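Imprimir | Enviar por correo

Stekden abre en enero de 2025 su taller público de conservación de papel y encuadernación 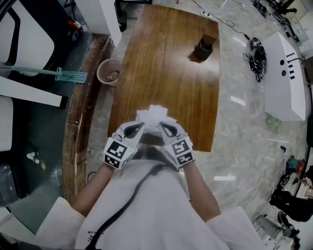 El centro cultural Stekden estrena un taller abierto a todo el vecindario para aprender a cuidar, reparar y encuadernar papeles antiguos. Cartas, cuadernos escolares, recetarios manuscritos, partituras, libretas de cuentas: en casi todas las casas hay una caja con cosas así, y casi siempre está en el peor sitio posible (el trastero, el altillo de la cocina, debajo de una gotera). El taller nace para que esas cajas salgan a la luz. Se trabaja en mesas de madera, con buen espacio alrededor, y la bata blanca y los guantes blancos forman parte de la jornada desde el primer día. Quien ya tenga bata puede traer la suya; los guantes los pone el centro.

La iniciativa llega después de la exposición Papeles de casa, que reunió en la sala de Stekden 682 documentos prestados por familias de la comarca. ¡La respuesta fue magnífica! Muchas de las personas que pasaron por allí preguntaban lo mismo al salir: cómo alisar una hoja doblada durante décadas, qué hacer con la cinta adhesiva amarillenta, si se puede volver a coser un cuaderno al que se le han soltado los pliegos. De aquellas preguntas ha salido el programa.

El curso se divide en dos bloques. El primero está dedicado a la limpieza en seco, el alisado y los pequeños injertos con papel japonés y engrudo de almidón, y termina con la confección de una carpeta de conservación a la medida de cada pieza. El segundo entra de lleno en la encuadernación: plegado, costura sobre cintas, cabezadas, tapas en tela. Cada grupo admite hasta ocho participantes, a partir de 16 años, y no hace falta experiencia previa. Los papeles originales se tocan solo cuando la técnica se ha practicado antes en hojas de prueba, de modo que conviene traer paciencia y también algún periódico viejo.

La firma Dobson aporta las prensas y las cizallas, y el molino papelero Hutisano suministra el papel de trapo para las prácticas, fabricado a mano en su taller. Hutisano abrirá además sus puertas a los grupos en mayo, con una visita a las tinas y al secadero en la que cada participante podrá formar sus propias hojas.

Los trabajos terminados se mostrarán en la biblioteca Skustulura, que cede cuatro vitrinas de la planta baja y prepara una selección de manuales de encuadernación para consulta y préstamo. Habrá sitio también para los ejercicios torcidos, las costuras deshechas y vueltas a hacer y las primeras tapas, que suelen tener muchísimo encanto.

La inscripción es gratuita y se realiza en el mostrador de Stekden, por orden de llegada. Los materiales están incluidos. Las personas interesadas en que se valore el estado de un documento antes de apuntarse pueden llevarlo al mismo mostrador, a ser posible entre dos cartones y sin plastificar.

Imprimir | Enviar por correo

Noticias relacionadas
Papeles de casa cierra sus puertas en Stekden
La biblioteca Skustulura amplía su fondo de artes del libro
Hutisano recupera una antigua tina de formar papel
Nuevo horario de la sala de lectura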